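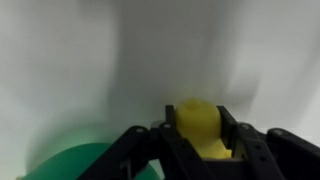

Américo Baptista começa a falar de brinquedos antes mesmo de se sentar. Há 40 anos que os junta, os conserta e os empresta, e a ludoteca Kurkalum, que abriu em janeiro com 159 peças, já passa das 300. "E ainda me faltam tantas!", diz, a rir.

O entusiasmo dele vai quase todo para as coisas simples. "Um cubo é uma maravilha. Uma criança de três anos pega nele e é um carro, depois é um bolo, depois é a casa do gato - e no dia seguinte já é outra coisa qualquer!"

Pergunto-lhe pelas cores fortes. Américo garante que não arruma nada por tons. "Gosto de tudo misturado em cima de uma mesa branca, o verde ao pé do laranja, a estrela amarela no meio. Apetece logo mexer."

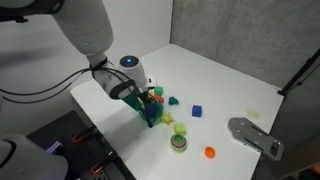
E os copos de encaixar? "Ah, esses são os meus preferidos! Servem para empilhar, para esconder, para encher de água no verão. O meu neto passou uma tarde inteira a meter e a tirar uma bola de um copo, e eu ao lado, tão contente como ele."

Na loja Fonseca, onde compra boa parte das peças, já lhe guardam as caixas de restos - peças soltas, sem par nem livro de instruções. É delas que mais gosta.
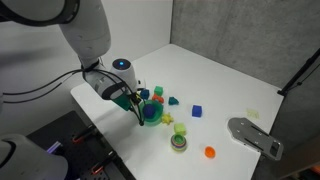

Cubos, copos às riscas e a estrela amarela, em cima da mesa branca.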